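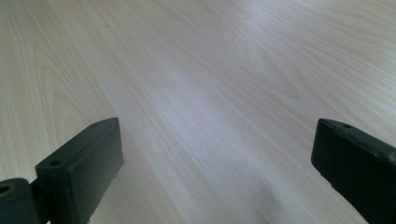

Gripper camera, jaws open over the bare table

Subject: Re: [olik-grippers] Jaw opening drifts during the shift, how do you look after yours?

Hello all,

I answer inside the message, in the order the points were written. We run one station here at Dridmont with two hand-held Olik grippers, a table, a bin and a camera on the head of the operator. It is a small cell but it is used every day, so maybe our routine is useful for the people at Drusell also.

On October 23, 2026, the Drusell bench wrote:

> Our two grippers were calibrated in January and were good for a long time. Now the
> recorded opening does not agree between left and right. With both jaws open
> to the stop, the left one reads more than the right one. If we restart the
> software the difference gets smaller, and it comes back later in the shift.
>
> We changed the finger pads on one side only. Can this be the reason? And how
> often do you repeat the zero?

Yes, pads on one side only can be part of it. A new pad is thicker than a used one, and then the closed position changes while the open position stays where it was. We always change the pads of both fingers on the same gripper together, and we write in the station book which gripper it was. But a new pad does not explain why your difference gets smaller after a restart. For that I would first look at the pivot.

On our grippers the finger sits on a rounded joint with a bore, and the play starts there. Hold the base in one hand and try to move the finger sideways, with the power off. If you can feel a movement, do not calibrate. You will only save the wrong number. Tighten the pivot first, open and close the jaw by hand, feel again, and do the zero after that. We had one gripper where I repeated the zero every morning for more than a week, and the fault was a loose screw the whole time. I am still a little ashamed of this.

The zero itself we do at the start of the shift and again after the long break. The steps at our station:

1. Wipe the inner faces of the fingers with a dry cloth. Dust and small scuffs are normal. A cut or a raised edge is not normal, and then the pad must be changed.

2. Clear the table completely. Nothing may be between the fingers or behind them.

3. Open to the stop, wait until the number is quiet, save. Close without squeezing, wait, save. Repeat this 5 times and compare. If one value is far from the others, begin again.

4. Look at the picture of the gripper camera with the jaws open. Both tips must be visible, at nearly the same height. If one finger has moved out of the view, then the camera mount has turned, and this has to be corrected before anything is recorded.

Step 4 is the one that new colleagues want to leave out. Please do not let them.

> Second question is the cables. We have lost two connectors this year. The
> operator turns the wrist, the cable pulls at the housing, and then the image
> freezes for a moment. How do you route them?

We had exactly this problem. What helped was to give the cable a loop at the wrist, so that the pull goes to the arm and not to the plug. From there it runs down along the forearm and away from the work. The loop must be big enough that the hand can turn in both directions without making it tight. I ask every operator to turn both wrists slowly, all the way, before we start the recording, and I watch the plug and not the hand. 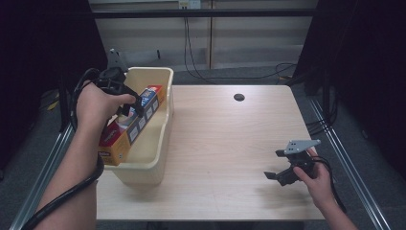 Head camera: left gripper at the box in the bin, right gripper open above the table

The other half of the cable problem is on the floor. Behind our table there is still a tangle that I am not proud of. It does not disturb the operator, who stands in front, but for repair it is very bad. When a cable dies I need longer to find it than to change it. My plan is to put a tag at both ends of each cable and to bring them along the rails, one side for the left gripper and one side for the right. If somebody has done this with the Yook cable clips, I would like to know if they hold well on a metal rail. I was told that they slip.

> Third, the light. Our table is glossy and the gripper camera sees a bright
> area in the middle. Sometimes the tracking is lost there. We are thinking of
> painting the table.

I would not paint it. We have the same kind of bright area, on a pale table with wood grain. The dark curtains on both sides help against light from the room, but they cannot help against light from above. In our case tracking was lost mostly when the table was bare and the gripper was low, and there was almost nothing else in the view than the reflection.

Two things made it better. First, we fixed the exposure of the gripper camera by hand. On automatic, the dark fingers pull it in one direction and the bright wood in the other direction, and it is never quiet. Second, we now start each recording with an object already in the view of both grippers. A box with a lot of print is good for this. Plain white boxes were not good for us.

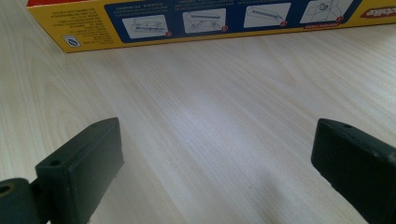
It does not matter in which direction the print is. The software only needs corners and edges that stay where they are, and it cannot read anyway – so please do not spend time with turning the boxes the right way up. I have seen an operator do this for each recording, very carefully, and it was only lost time. More important is that the box lies flat and does not move when the jaws come near.

If the bright area is still a problem after this, try to move the lamp before you touch the table. I moved ours by small steps with a person watching the live picture and saying when it is better. It took one afternoon.

> Last one: do you have a fixed interval for service, or do you wait for the
> fault?

Fixed, but simple. We check the pivots and the finger screws after up to 200 recordings, or earlier if an operator says that the jaw feels different. The operators notice it before the numbers do. The pads we change on both fingers when the faces become smooth. One pair lasted 11 weeks here, the pair after it only 6, with the same boxes. I have no explanation for this. Perhaps it was another batch.

I would also write down which gripper is left and which is right, with a mark on the mounting plate, and never exchange them without a new zero. From your message I understand that this could have happened at Drusell after the pads were changed. It is easy to check in the log files, the serial number is in the first lines.

Please send the values from step 3 to the list when you have them, before and after you tighten the pivot. I would like to compare them with ours.

With best regards,
Dridmont station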